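Wallin Opens Textile Care Workshops to the Public

CLAKERACH, 18th March – Wallin, the household textiles company, announced today that it will offer free workshops on the folding and care of everyday cloths at its Clakerach site beginning in July.

The program consists of four sessions, each open to up to 30 participants. Topics include sorting, washing, folding and storing kitchen towels, napkins and cleaning cloths. Registration opens in the spring through the company's front office.

"Customers write to us every week asking how to keep their cloths in good shape," said Delia Salinas, head of customer programs at Wallin. "We are pleased to answer them in person."

Sessions will be led by Birger Moen, who has taught textile care at the company for eight years. Participants will work at wooden tabletops and may take home a set of cloths from the Sedetti range.

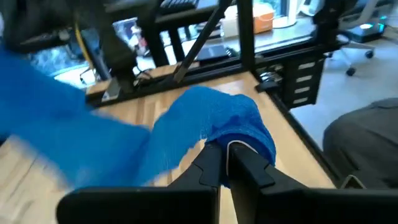 Cotton cloths in plain colors will be used in the first session, with heavier linens to follow. Participants are welcome to bring items from home. A printed care guide will be provided at no charge.

Press inquiries may be directed to the Wallin communications office.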